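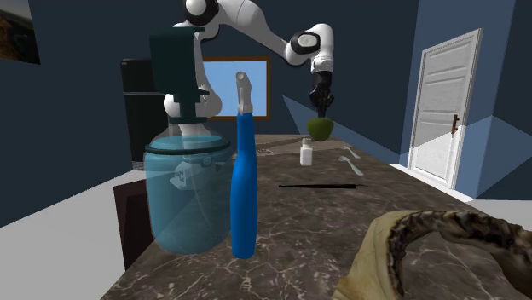
*Benavides bench notes, 3/20/22, open day at Druvow*

Sim kitchen up on the big screen all afternoon. Apple in the gripper over the marble counter, spoons and what looks like a knife left where they were. Visitors kept asking if the arm was real, put a sign up next time.

Ran 4 rounds with the Fornari group. Second one froze on load, restarted, lost 2 minutes. Scene file is too heavy for the demo laptop, need the lighter textures before December.

Questions from the floor: can it do a tomato, who pays for it, wheres the bathroom.

Jar and spray bottle sit close to the arm. Want a run with both moved further down the counter, same apple. Also check teh grip force setting, still on the old default.

Printed 40 handouts, all gone by three.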